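The Pleasures of a Peg in Its Place

There are people who can walk past an unfinished jigsaw. I've met one or two of them and they seem to sleep well. The rest of us have a weakness for anything with a gap in it and a piece that might go there, and it was this weakness that took me to Sternton in March to spend a day in the company of an assembly board.

An assembly board, if you have been spared, is a flat thing with small things that belong on it. Pegs, plates, discs, something with teeth. You put the pieces where they go. Then you take them all off and start again, and if you are Irja Halonen you have been doing this, on and off, for most of your working life.

She designs the boards, and she has opinions about them the way other people have opinions about gravy. White is the only colour for a base. Parts should be grey, and plain. A dark table underneath, always, so that the board stands out like a plate on a pub table and no one can claim they didn't see the edge.

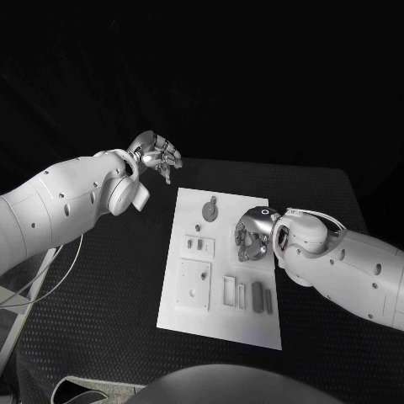
Grey, and then more grey

I asked whether a bit of colour might cheer things up. Halonen gave me the look of a woman who has been asked this at parties. Colour, she explained, tells you the answer. Paint the peg red and the hole red and you have made a toy for a two-year-old. Leave both of them grey and you have to look at the thing, turn it, and think about its shape.

Her colleague Norbert Vida keeps the spares in 20 shallow drawers, which he labelled himself, in pencil, very faintly. He has 443 pegs in there. Several are the same length to within a hair and live in different drawers. I mixed up two of them before I'd taken my coat off.

The cylinder is where he starts everyone. It has no front or back and only wants to be upright, so it ought to be the easiest piece in the building. Mine leaned. I straightened it, let go, and it leaned the other way -- with, I thought, a certain relish.

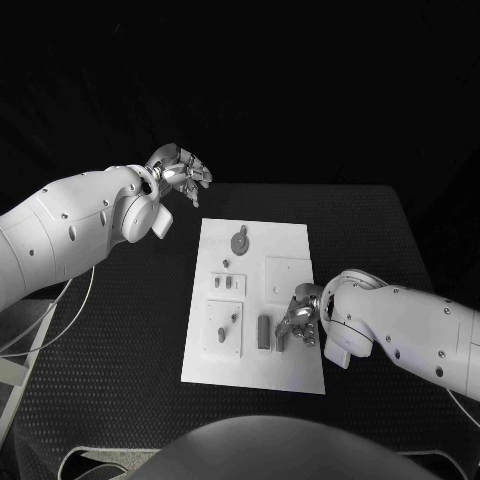

A small grey cylinder, kept upright near the board.

Discs with toothed edges are worse. A gear can be put down flat and look finished to anybody across the room while being wrong by half a tooth. Vida has known grown adults to press harder at this point. Pressing harder, he told me, is how he came to need so many drawers.

Then there are the raised plates, little square platforms that lift part of the work off the base. I had taken them for decoration. Their purpose is to spoil your rhythm: your hand learns one height, gets comfortable, and meets another. 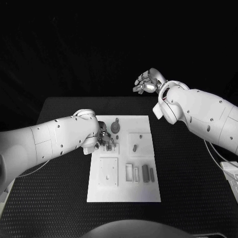

By three in the afternoon I had stopped making conversation. Tyyne Hyvönen, who tests the boards before they go out, came by with tea and put it on a different table without a word, having evidently seen what tea does. Her own record for the standard layout is 207 seconds. I asked what mine was. She said she'd stopped the clock to save the battery.

What she looks for is the moment just before a part goes in. A bad board makes you guess there. A good one gives you a slight nudge, from a softened rim or a hair's width of slack, and you come away thinking you've been clever. Halonen once went through roughly 300 versions of one corner to get that nudge right. She showed me the last two side by side. I nodded for what seemed a respectful length of time. 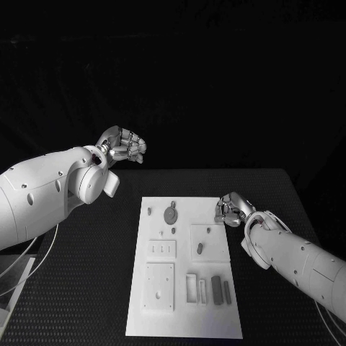
The odd thing is how little any of it amounts to. Nothing on the board does anything. The gear drives no clock and the pegs hold up no shelf. You finish, you get a second or two of satisfaction, and Vida arrives with his drawers.

I did get the cylinder to stand in the end. Hyvönen agreed that it was standing. She bent down to check it from the side, said "Hm", and went to wash the cups.

I now have a small board of my own at home, on a black tablecloth, with nine parts. Eight, since last week. The ninth is under the fridge, and it's grey.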